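I've been going to watch Pirkum Town since I was small enough to sit on the wall behind the goal, and I can't remember a back end of a season that has made me chew my nails like this one. Two points off the play-offs! With a squad of 18, half of them strapped up!

Everyone wants to talk about Darnell Rosenthal, and fair enough, 17 goals is 17 goals. But for me the player who has changed us is Quang Lâm. He sits in front of the back four, never looks rushed, and gives it to someone in the same shirt (you'd be amazed how rare that has been at our place). At 31 he's not going to outrun anybody, so he just stands in the right spot before they get there.

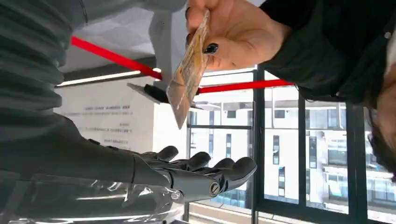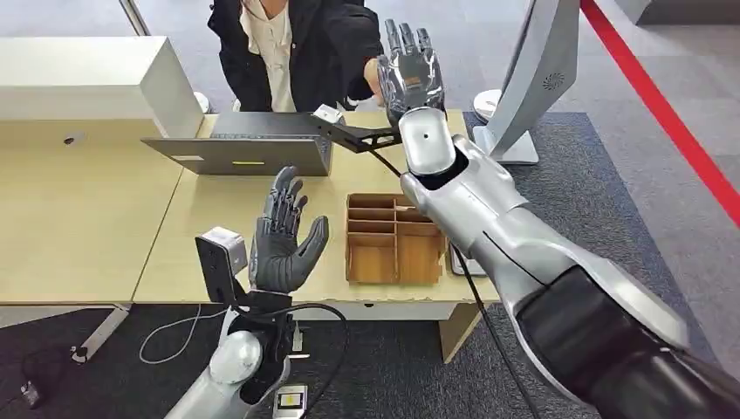
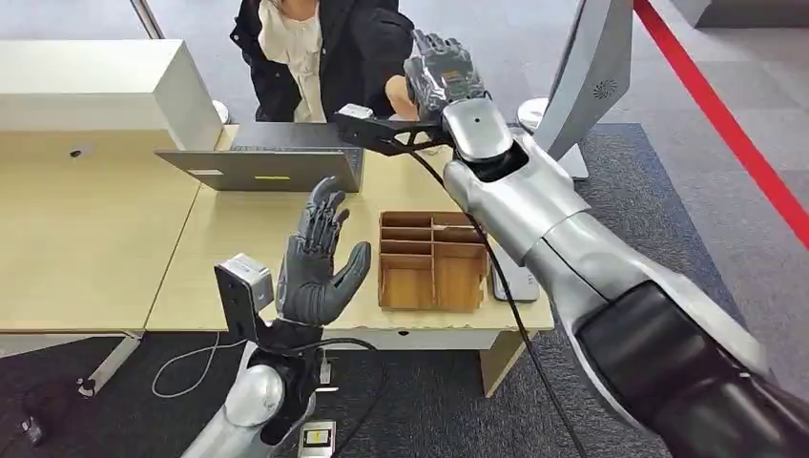
The Farby game is the one I keep going back to. We were a goal down at the break and playing like strangers, and then Clyde Tran went out to the left and suddenly they had no idea who was meant to be picking him up. Darnell's equaliser came from exactly there, low cross, near post, lovely. I'd have taken the draw and gone home happy, but up popped Quang at a corner and I lost a glove celebrating.

I do worry about right back. Playing a winger there is fine against the bottom sides, but Nerix Rovers will have watched that first half and they've got pace to burn. I'd go three at the back and let him bomb on, though my sister Soledad thinks I'm mad. We'll be in our usual spot by the tea hut either way.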